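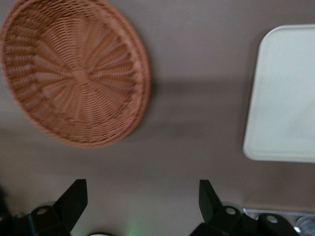 Quick one tonight, tech rehearsal ran till 11 and I have to be up at 6.

So. Troltstead. For anyone new, it's the two-act I've been dragging around since grad school, the one with the ferry and the dead mayor. We finally have a reading that turned into a run. Four nights in July, small house, no set to speak of.

Kristine Agbayani is directing. She cut my whole opening monologue on day one. I sulked, went home, read it out loud in the kitchen. She was right. It was me explaining the play to people who hadn't asked yet.

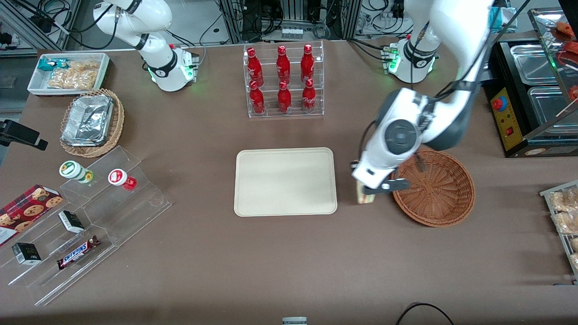
Act two is still the problem. Fodor needs a reason to stay in the house after the letter and right now he stays becuase I need him in the last scene. Marietjie Le Roux (plays the sister, terrifying, wonderful) keeps asking why she doesn't just throw him out. Good question! Wrote 1000 words this morning trying to answer it. Kept 4 lines.

Might give her the letter instead of him. Then she knows, he doesn't, and the whole dinner scene plays differently — have to rewrite the phone call though. And the bit with the coat. Ugh.

Also someone asked about the TV thing. Nothing new. Pilot is with a producer, they like it, they want it to be shorter and also have more in it.

New pages due to the cast tommorow by noon. Going to bed.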